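# About the Gimadia Manipulation Club

Gimadia is the student robotics club of the Holst technical program. Members build, program and test robot arms for handling tasks: picking up, moving, folding and placing ordinary objects. The club does not build wheeled or flying robots. Students who want those are directed to the two other engineering clubs at Holst, which share the tool crib and the print queue with us.

The club started as an elective in motor control. The elective had a fixed syllabus and a final report. Students kept asking to stay on after the report was graded, and the program moved the work to an after-hours club with its own bench space. The elective still runs each fall and covers most of what a new member needs. It is not required.

## What members work on

Work is divided into 3 tracks. A member picks one for the term and may change at the break.

- **Arms.** Mounting, wiring, cable routing, calibration, joint limits. Most of the mechanical faults we log are cable faults, and this track handles them.
- **Grippers.** Finger design, pad materials, force settings. Parts are printed or cut in the shop and tested on the same set of objects each time, so results can be compared.
- **Software.** Camera placement, recording, motion planning, replay. Code is reviewed by a second member before it runs on hardware.

Soft objects get the most bench time at present. A rigid block can be gripped the same way every time, and a cushion cannot. It changes shape under the fingers, slides on a smooth tabletop, and looks different to the camera after each attempt. The current term task is built on this problem, and all three tracks contribute to it.

## The Mirkia Bench Trials

The main event of the year is the Mirkia Bench Trials, held in April. Teams receive a sheet of tasks and a fixed time at the bench. Scoring is by completed placements, with deductions for drops and for contact with the table. Setup time counts against the team, and this is where most first-year teams lose points.

At the last trials the club entered 2 teams. One finished every task on the sheet. The other lost its camera calibration early and spent the remaining time restoring it. The calibration check is now on the startup list and is done before every session, practice or otherwise.

## Sessions and equipment

Sessions run on weekday evenings during the term. Each one follows the same order: startup list, warm-up motions at reduced speed, bench work, log entry, shutdown. The log is kept in plain text and records the arm, the gripper, the object set, the software version and any stop. We have some 2000 entries, and new members are asked to read through a month of them before their first run.

Arms are run only with a second person at the stop button. Hair is tied back and lanyards come off. Students who have not passed the safety check may attend and may work on code or parts – they may not operate an arm.

Finositz, a local parts supplier, sells us motors and connectors at cost and takes back failed units for inspection. The club otherwise runs on the program budget and a small term fee. The fee is waived on request at the program office.

## Joining

The club is open to any student at Holst in good standing. No prior experience is needed for the gripper track. The software track expects a working knowledge of one programming language. There are 13 places for new members each year, filled in the order that safety checks are passed.

Sign-up sheets are at the program office and on the lab door. Visitors may watch a session by arrangement with the office. Closed shoes are required.

Page last revised 26 July 2022. 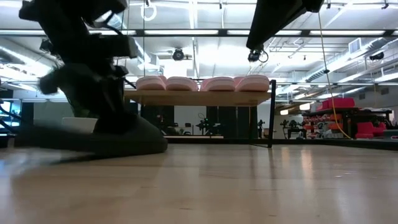

Questions about equipment loans go to the program office, as the club does not lend arms directly. Grippers and spare pads can be borrowed for class projects for up to a week, with a log entry for each use.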